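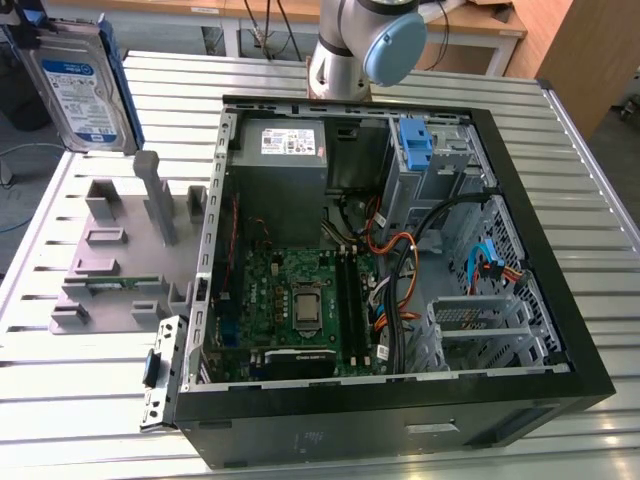
Teaching the arm to put in a memory module: workshop tips

At Ornden we show the robot its tasks by remote control, and the memory task is the one where new operators lose most of their time. These tips come from 435 recorded demonstrations, of which I had to throw away 178.

Before you start
Lay the tower on its side with the panel off, so that both RAM slots face up. Open the white latches by hand first. The arm can learn this later as a separate task.
Push the cables away from the slots. A thick black bundle likes to come back, so check it again after every few runs.
Put the module in the gray printed fixture, always between the same holders. If you want variety, change it on purpose and write it in the log.

While you drive
Go up first, then sideways, then down. The hard disk and the tall pillar on the fixture are easy to hit when you are in a hurry.
Stop for one short moment above the slot and look at the notch. This pause is good to have in the recording – the arm should learn it also.
Press one end of the module, then the other. Do not rock it.
If you miss, lift and try again in the same recording. Keep a few of these, they teach the arm how to recover.

After the run
Take the module out with your fingers, never with the arm.
Mark bad runs immediately. On Saturday I left 19 of them for the evening and I could not remember which was which.
Change the operator when the hands are tired. Tired hands make shaky paths, and the arm copies them very faithfully.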